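Search the help pages Go

White board in the craft room looks gray, wipe it or repaint?

Posted by Nermina Papadopoulos, April, 9:40 pm

Hi all, quick one hopefully. We're redoing the back room at our place in Nalton and I have this big pale surface, sort of gray-white, painted years before we moved in. Want it to look clean again for cutting fabric on. Problem is it reads lighter at one end and dull gray at the other and I can't tell if thats dirt or just the light in there. One window, one bulb, both bad.

Tried dish soap on a corner. Maybe better? Hard to say. Don't want to sand the whole thing if I dont have to, no mask and a toddler asleep next door.

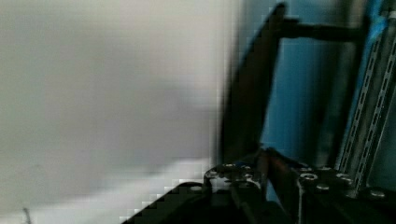

Darlene McIntyre
Before you buy anything, do the patch test. Tape off a square in the dullest part. Warm water, drop of dish soap, soft cloth, wait 30 minutes till its dry. Peel the tape and look at it in daylight, not under the bulb. If the square is brighter then it's grime and you just need to wash the rest. No difference = old paint gone dull, soap won't fix it.

Go easy on the scrubby sponges, they leave shiny spots and then you have a whole new problem. Ask me how I know.

Ha-neul Koo
repaint. life is short

Sanne Wuyts
Mostly agree with Darlene but check your bulb too. We swapped a 60 watt for a daylight one in our sewing room and half the "stains" were gone, it was shadow the whole time. Cheap to try first.

If you do end up painting: wash, let it dry overnight, light sand by hand with fine paper. Damp the paper a bit, way less dust, fine with a kid nearby if you wipe up after. Then primer and 2 thin coats. Thin!! Thick ones stay tacky and your fabric will stick. I'd leave it up to 40 hours before putting anything on it, longer if the room is cold.

Also since its for cutting, get a mat. Rotary cutter goes straight thru paint.

Nermina Papadopoulos
Thanks, doing the tape thing tomorrow morning. Have half a can of primer from the hallway, does that stuff go off?

Darlene McIntyre
Stir it. If it smells sour or stays lumpy toss it.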